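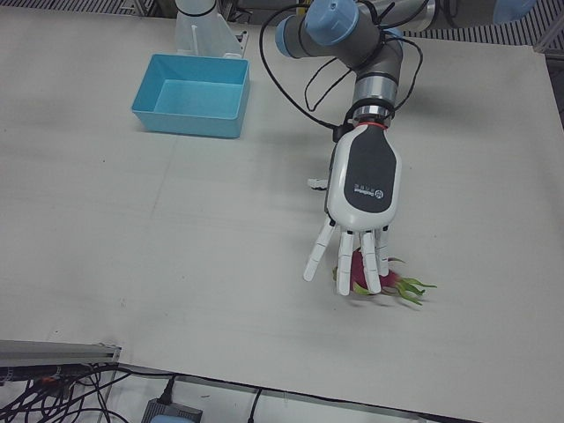
4.2 Changes to the packing role

Before the trial at the Pastilham packhouse, each member of the packing team took fruit from the incoming line, judged its condition and placed it in a tray. These steps were treated as one task and learned together. The arrangement introduced by Brundum divides them. Handling is passed to the arm, while judgement of condition stays with staff, who now work from a bench beside the cell.

Figure 4. Left arm and hand above a dragon fruit, with an empty light blue bin on the same tabletop.

Dragon fruit was chosen for the first stage on the advice of the site. The scales bruise and tear when gripped from the side, and new packers at Pastilham had usually needed 11 shifts before they were allowed to handle it alone. Staff regarded this as skilled work. In interviews, several described the loss of it as a greater change than the loss of lifting, which few of them missed.

Over the trial period the team recorded 515 occasions on which a person stepped in to finish or correct a placement. The log kept under the Enia procedure gives a cause for each, although entries made late in a shift are shorter and in places hard to interpret. Interventions were not spread evenly among the 19 participants. Packers with long experience stepped in earlier, often before the fingers had closed, and explained this by reference to the way a fruit was lying – a matter on which the written instructions were silent.

Two effects on working time should be noted. Breaks became more regular, as the cell could be paused without holding up the line. At the same time, staff on the Saturday shift reported that watching the arm was more tiring than packing by hand, a finding in keeping with the account of supervisory work given by Bajwa (see Section 2). Pay grades were left unchanged during the trial, and the question of how the new duties should be graded had not been settled when the interviews ended.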